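SHOP TALK

Can it put the dishes away yet?

Every January I get the same question from members, usually while I'm trying to eat lunch. Is this the year a machine takes over the cleanup? My answer last year was no. My answer this year is still no, with one small exception that I'll get to.

What set me off this time was a sales visit. A company called Pranovine came through to talk to those of us who run shared kitchens and repair benches, and they had a very good half hour of slides. Towels folded. Cups stacked. A drawer of mixed hardware sorted into bins while soft piano played. I asked how many tries each clip had taken and was told that was "a great question." I have sat through enough of these to know what that means.

So I went and pestered Jovita Cuevas, who spent two winters on the packing line at Lekangate and now tests pick-and-place software at Nolon. She was more patient with me than I deserved. Her group keeps a log of tabletop cleanup trials, nearly all of them run in simulation, where a program pretends to be the arm, the table and whatever is lying on it. The batch she walked me through had 813 trials. In 156 of them everything that was supposed to move ended up where it was supposed to go. You can do that division yourself. I did it twice on the back of a parking stub, and it comes out to less than one in five.

"People see the 156," she told me. "They're lovely to watch. The rest is a hand closing on air or shoving a cup into something."

And remember, a simulated cup doesn't break. It has no ring of old coffee in it. A simulated table has never had syrup on it. Jovita says the good teams try to make their pretend worlds nasty on purpose, with bad lighting and things piled on top of each other, and I give them credit for that. But when somebody tells you a system "already clears a bench," ask which bench. Ask if it was a bench you could set a sandwich on.

Now the exception. Montes, the supply house across the river, has had an arm on its shipping floor since last fall, and Mirjana Spahić runs that shift. It takes identical cartons from a belt and puts them on a pallet. It does this all night and she likes it. She was also quick to say that when a carton comes down the belt with a torn flap, the arm stops and somebody has to walk over, roughly 30 times in a night. They have 2 people on to do the walking. Before the arm, they had the same number of people lifting. I'd rather walk than lift, so fine, that's progress. It is a long way from my kitchen drawer, where no two things are the same shape and half of them are hooked together. 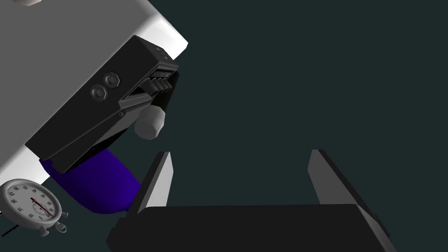 A simulated tabletop

The stuff that trips these systems up is pretty ordinary. A stopwatch lies flat and has a little button poking out of its side. Next to it you might have something purple and rounded with a glossy surface, and over the top of that a black gadget set at an angle, with two knobs and a long lever. A person would lift the gadget first without giving it a thought. A gripper with two straight fingers has to settle on an edge and an angle, and then on which item comes first, and a wrong pick can drag the neighbor along with it.

I said all this to Jovita when I read her my draft and she didn't argue. She did ask me to add that the numbers were worse a year ago. Consider it added. I'd like to see them with real dishes.

Meanwhile the sink rota for the shared kitchen is on the door, and there are still gaps in the evening slots. Bring your own gloves, the box is empty again.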